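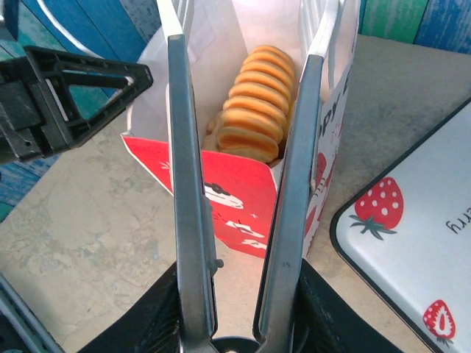

3/24/25 - The robotics class at Batel Technical High School has moved on to bags. After a winter spent on blocks and foam cylinders, the 14 students in the second-year section are working this month on getting a robot arm to handle packaged food and the paper bags it gets carried home in.

The unit is called Pack and Carry. Students record themselves guiding the arm through a task, train a control program on the recordings, and then let the arm try the task without help. A camera at the wrist gives the program its view of the gripper and whatever is near it. Each team has to turn in its recordings, a log of every attempt, and a two-page report in which at least one failure is explained in detail.

Shinji Maruyama, who teaches the class, said he chose paper bags after last year's group did well with rigid boxes and then had trouble with anything that bent.

"A box is the same box every time you pick it up," Maruyama said. "With a bag, if you squeeze it, you have a different bag. The students have to think about how far to open the fingers, where to come in from, and when to stop closing."

The practice items come from students' kitchens and from a dollar store two blocks from the school. Crackers have been a regular choice. They stack, they break if handled badly, and a broken one is easy to spot when a team checks its results. Maruyama asked for bags with printing on them, as plain white ones had been hard for the program to pick out against a light table in earlier tests.

Teams work in 40-minute turns. One student drives, one watches the camera feed on a laptop, and one keeps the log. Roles change every 10 recordings. The class had 1000 recordings as its goal for the unit and passed 119 in the first week, a slower start than planned. Part of that was a software update that wiped the saved arm positions on the second day. Another part was the log itself, which Maruyama made longer this year.

Of those first recordings, 106 were kept for training. The other 13 were thrown out, most of them for long pauses where the driver had stopped to ask a question.

Ulises Giraldo, a junior, has spent most of his turns as a driver. He said the approach is the part that takes practice.

"You want to go straight in and you can't," Giraldo said. "If one finger touches before the other one, the bag starts to tip. I line up higher than I think I need to, and then I come down slow."

Giraldo's team had its first trained run last week. The arm reached the bag in six of 10 tries and lifted it clear of the table in three. In one try it stopped short of the bag and stayed there until the timer ran out. The team thinks it had too few recordings with the bag turned to the side and is adding more before its next run.

Another team is training the arm to set items into an open bag. That task has gone more slowly. The students found that their early recordings all placed the item from the same direction, and the program did poorly when the bag was moved a few inches. They have since marked nine starting spots on a paper map and are rotating through them in order.

The arm the class uses was bought used two years ago from Urent, a local equipment rental company, with money from the school's career education fund. The Phillips Family Foundation paid for the laptops. The gripper fingers are metal and replace a printed set that cracked last spring. Maruyama said the metal ones do not flex, so students need to be more careful near the table. The class rule is that one person keeps a hand by the stop button whenever the arm is powered on.

The course is open to juniors and seniors who have passed Introduction to Programming. It counts as a technical elective. No earlier experience with robots is required, and five of this year's students had never used one before September.

Final runs for the unit will be held in the shop room, and families are invited to watch. Each team gets five attempts with a bag it has not used for training, picked by another team. Points are given for reaching the bag, lifting it, and setting it down upright with the contents whole. Maruyama said the scores make up a quarter of the unit grade - the log and the report count for the rest.

Students who want to keep going can apply for the Narkasent summer workshop, a two-week session held at the school in July. It will use the same arm and the recordings made this spring. Applications are available in the main office and from Maruyama in the shop room after the last bell.

The class is also collecting clean paper bags with handles, in any size, for the second half of the unit. They can be left in the bin outside the shop room. Bags with printing on more than one side are especially useful. Maruyama asked that families not send items containing nuts.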